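Handgreifer-Demos statt Teleoperation: Wie belastbar ist das Ergebnis von Nautiyal?

Grurotdale
15 Mar 2024
Im Bericht zu Nautiyal steht, dass eine mit Handgreifern aufgenommene Aufgabe (Schalter an einer Steckdosenleiste drücken) nach 149 Demonstrationen in 84 von 90 Versuchen auf dem Arm lief. Mir kommt das zu glatt vor. Hat das jemand nachgestellt?

Ultitz
Nachgestellt ja, erreicht nein. Schaut euch an, wie die 90 Versuche zustande kamen: gleicher Tisch, gleiche Leiste, gleiches Licht wie bei den Aufnahmen. Das misst Wiederholung, über Übertragbarkeit sagt es wenig. Wir haben die Leiste bei jedem Durchgang anders gedreht und kamen mit 117 eigenen Demos nicht in die Nähe. Der Bericht nennt auch keine Streuung über mehrere Trainingsläufe. Ein einzelner guter Lauf überzeugt mich nicht.

firnov_nutzer
bei uns gings einwandfrei, einfach mehr daten nehmen

Firnov
»Mehr Daten« hilft nur, wenn sie sich unterscheiden. Unsere Aufnahmen vom Juli waren fast alle aus derselben Richtung angefahren, das Modell hat sich dann am Tisch orientiert. Prüft als Erstes, ob die Leiste schräg liegend und weit weg vom Greifer überhaupt in euren Startpositionen vorkommt. 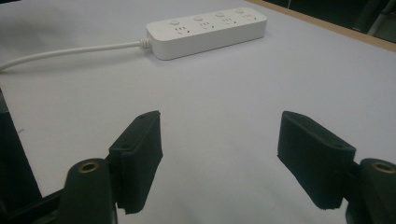

Und wertet Training und Test nach Aufnahmetag getrennt aus. Bei uns blieb danach vom schönen Wert deutlich weniger übrig.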